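Robotics Course Forum > Term Projects > Bimanual Task: School Bag

Thread: Proposed change to the scoring of the school bag task

Posted by: e_elsherbiny (course staff)

Colleagues and students,

The task for the second half of the term remains as stated in the handbook. Each team is to have the two arms place the items from the table into the backpack, with the bag lying flat at the start. Several teams have asked that the bag be opened by hand before the run begins. Staff are inclined to permit this, with a deduction of ten percent from the run score. Comments are invited until noon on Saturday.

Teams are reminded that the Plerkel controller logs must be uploaded with every scored run. A run without a log will not be graded.

Ehab El Sherbiny

Posted by: team_buresska

Our team supports the change. We have recorded 1035 attempts since April, and the great majority of the failures take place before any item has been picked up. The gripper closes on the fabric, the fabric folds, and the zipper pull ends up underneath. The remainder of the task is then never tested. A deduction of ten percent seems fair to us.

Posted by: mwd_lab2

I must respectfully disagree. The handbook describes a task for two arms, and the opening of the bag is the only step in which both arms are required at the same moment. Books and markers can be picked up by one arm while the other stands still. If the bag is opened by hand, a team may complete the course with what is in effect a one-arm program.

If a deduction is adopted, I would ask that it be no less than thirty percent.

Posted by: team_buresska

Replying to mwd_lab2:

The statement that one arm can do the rest does not match our experience. One arm must hold the mouth of the bag while the other inserts a book, or the book pushes the bag toward the back wall. We attempted it with a single arm for two weeks and abandoned the approach.

Posted by: perketti_user

A separate matter, which may affect the scoring. The handbook does not say whether the shoulder straps must be tucked under the bag at the start. When a strap is left lying out across the table, our Perketti planner treats it as an obstacle and takes the long way over it, at a cost of several seconds per item. Other teams appear to tuck the straps in. Is there a rule?

Posted by: e_elsherbiny (course staff)

Replying to perketti_user:

There is no rule at present. The straps may lie as they fall. Teams should not arrange them between attempts in a scored session, and the handbook will be amended to say so.

Posted by: hallway_c

May I also raise the markers. Highlighters and capped markers are scored the same, yet our success rates for the two are far apart. The translucent ones are often lost by the depth camera against a white table. We would prefer either a darker surface or a separate point value.

Posted by: mwd_lab2

Replying to hallway_c:

I would oppose a darker surface. All 3679 episodes in the shared training set were recorded on the white one, and changing it now would put every team that trained on the set at a disadvantage. A separate point value would be acceptable to me.

Posted by: e_elsherbiny (course staff)

Thank you for the replies. Staff met this morning and decided as follows.

The bag may be opened by hand, with a deduction of twenty percent. The time limit remains 300 seconds. The surface will not be changed. Translucent items will carry one additional point each. The objection from mwd_lab2 is noted – teams that open the bag with the arms will be listed separately in the results, and the Mac Suibhne prize will be awarded from that list only.

All teams should practice with the item set as issued, including both books.

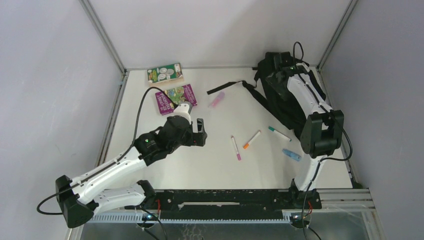 Bookings for the bench remain limited to 43 minutes per team, including the time needed to home both arms and return the items to the table. Requests for a second slot on the same day should be posted in the scheduling thread and will be granted in the order received.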